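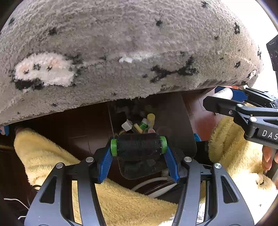 Hand-held gripper care: frequently asked questions

Applies to the two-finger hand-held grippers with blue fingers, as issued from the Dillside store. Fixed cell grippers are covered on a separate page.

How often should the fingers be checked?

At the start of each session and again after any session on textiles. Flex each finger by hand through its full travel. It should return without sticking. A finger that stays bent, or that shows a split at the root, is to be changed before use.

Fibres have collected at the finger pivots. How do I remove them?

Disconnect the cable first. Open the fingers fully and draw the fibres out with flat tweezers, pulling along the pivot pin. Do not cut them in place with a blade, as short ends work further into the joint. Long-pile rugs and fluffy towels are the usual source. After heavy use on either, allow 7 minutes per gripper for this job.

Can I use compressed air?

Only at low pressure, and never pointed at the lens. Air at full line pressure drives lint behind the frame.

Which screws may I undo?

The finger screws and the cable clamp screw. The frame screws set the alignment of the two sides and are left alone outside the workshop. If a frame screw has worked loose, tag the gripper and return it.

How tight should the finger screws be?

Firm with the short driver supplied in the Boltavance kit. The frame is plastic and the threads strip easily. If a screw turns without biting, do not fit a longer one. Return the gripper for a new insert.

Do I need to recalibrate after changing a finger?

Yes. Run the open and close routine with nothing between the fingers, then with the Pridwood gauge block. The opening reading should be 78 mm at full travel. A reading more than 1 mm out usually means a finger is not seated against its shoulder. Refit it and repeat before adjusting anything in software.

The closing reading drifts during a session.

Check for lint between the finger and the stop. If the stop is clean, check the cable connector at the gripper end. If the drift continues after both, note the readings at the start and end of the session and send them in with the gripper.

Where should the cable run?

Along the handle, through the clamp, and away from the working side. Leave enough slack for the wrist to turn fully. When working low down, inside cupboards or under covers, keep the cable behind the hand so it is not dragged over an edge.

Do both grippers of a pair have to be serviced together?

The cleaning can be done singly. Calibration is done as a pair, and both results go on the same record line. If one gripper of a pair is swapped, recalibrate the other as well.

What can I clean the fingers with?

A damp cloth and plain water. Solvent hardens the finger material. Let the fingers dry in air before the next grip test.

How long does a set of fingers last?

We change them after 58 sessions, or sooner if they fail the flex check. Used fingers are not kept as spares.

How is the gripper stored?

Fingers open, cable coiled loosely, lens cover on. Do not stand it on its fingers. If it has been in store for more than 21 days, run the full calibration before use.

The lens has a mark that will not come off.

Use the lens tissue only. If the mark remains after two passes, stop and return the gripper.

Where do I order parts?

Fingers, clamp screws and lens covers come from the Espinoza parts list, which is held in the store. Quote the gripper number and the side.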